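Home News Minutes Garden plots Contact

October
Minutes taken by Solène Fleury

Flalivholm Garden Association - minutes of the autumn meeting

The meeting opened at 18:30 in the upstairs room. Noemí Escobedo was in the chair. Apologies were received from the members of the Presine row, who have their own meeting at the same hour. The minutes of the last meeting were read and accepted with one correction: the broken gate is the one on the Hamel side, not the one by the road.

1. Water

The chair reported that the water meter shows 637 cubic meters for the season. This is more than last year, and a part of it is explained by the dry weeks in early summer. Two members asked if there could be a leak under the middle path, where the grass stays green also when it does not rain. It was agreed to close the main tap for one night and to read the meter before and after. Solène Fleury will do the reading.

The water will be turned off for the winter at the end of October. Members should empty their own barrels before that and leave the small taps open.

2. The fence on the Hamel side

Two offers have been received. The cheaper one is for 3000 and includes the posts, but it does not include taking away the old wire. The other offer, from Clinum, is higher and includes everything. There was a long discussion. Several members felt that we can remove the wire ourselves in one morning, as we did with the old shed. Others remembered that this morning became three mornings.

It was decided to accept the cheaper offer, with 14 votes for and 2 against. The chair will ask the firm if the work can be finished before the ground freezes.

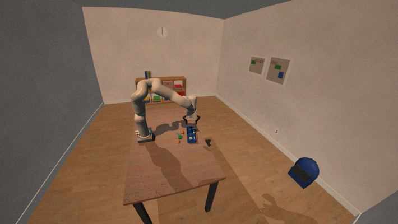 The gate will be repaired at the same time. Until then it is closed with a chain, and members are asked to put the chain back after them, also when they go out only for a short moment.

3. Compost

The left compost bay is full and must rest until spring. Please use only the right one. Potato plants with disease, and bread, do not belong in either of them. A sign was proposed. Noemí Escobedo has a board that can be used and will paint it.

4. Waiting list and empty plots

There are now almost 30 names on the waiting list. Plot 9 is free from this month and goes to the first name on the list. The question of dividing the two largest plots was raised again - no decision was taken. It comes back at the spring meeting, and the members concerned will be asked in writing before.

5. Other matters

The wheelbarrow with the green handles is missing. Whoever has borrowed it is kindly asked to bring it back to the tool store.

Seed potatoes will be ordered together, as last year. Orders go to Solène Fleury, on paper please, with name and plot number.

The meeting was closed at 20:10.

Minutes Previous Next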